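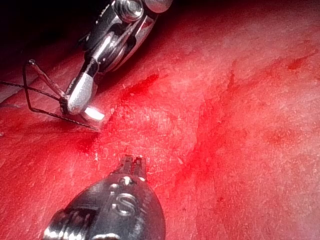 3.2 Handling the needle and thread

I went into this section thinking the needle would be the hard part. Thread takes up far more of my notes! It twists, it loops back on itself, and a braided one keeps every bend you put in it.

We logged 95 stitches at Bruvwood, and I sorted them by where the slack ended up. Figure 6 has a dark braided thread running from the needle, with blue knots over near the left edge.

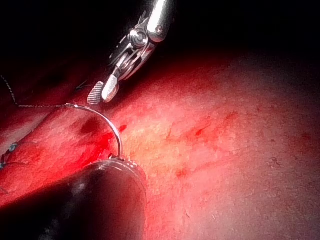
Slack on the far side of the needle was easy to live with — slack under it cost us 32 restarts.
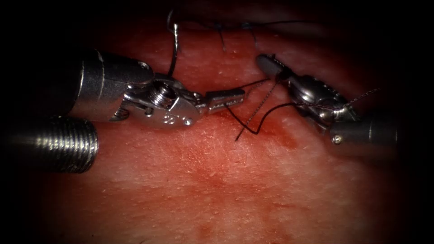
Rafferty Lyons
Lead author, Detomine suturing study

I'd shorten the thread before changing anything else. Long tails were my mistake in June.
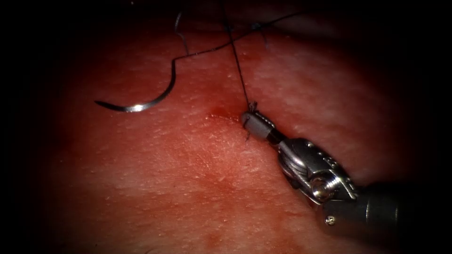
Does a restart count as a new stitch?
We kept it under the original stitch number and noted the restart next to it.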